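So the table finally got cleared. It took me most of a January evening, plus 14 takeout menus and one very stale cookie, but I can see the grain again and I'm so happy about it! It's that pale blond kind with the wavy lines, and I'd forgotten how pretty it is.

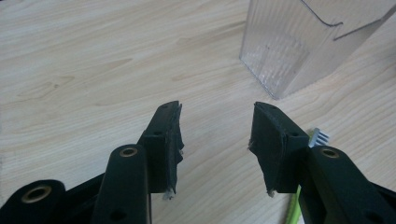
Omolara Bassey wrote in to ask if I oil it or just leave it alone. I leave it alone, mostly - a damp cloth after dinner and that's my whole routine (don't tell my mother).

The next job is keeping stuff off it. I love the swirly ovals in the wood and would like to go on looking at them, so the mail has moved to the hall and the clear plastic is next to find a home.

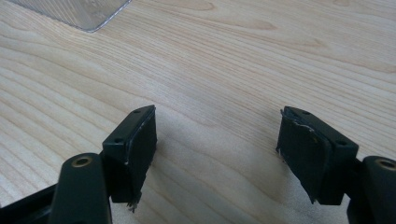 Give it a week, says Cauã Frota, and the mail will be back. Probably! I bought a basket anyway, 19 bucks.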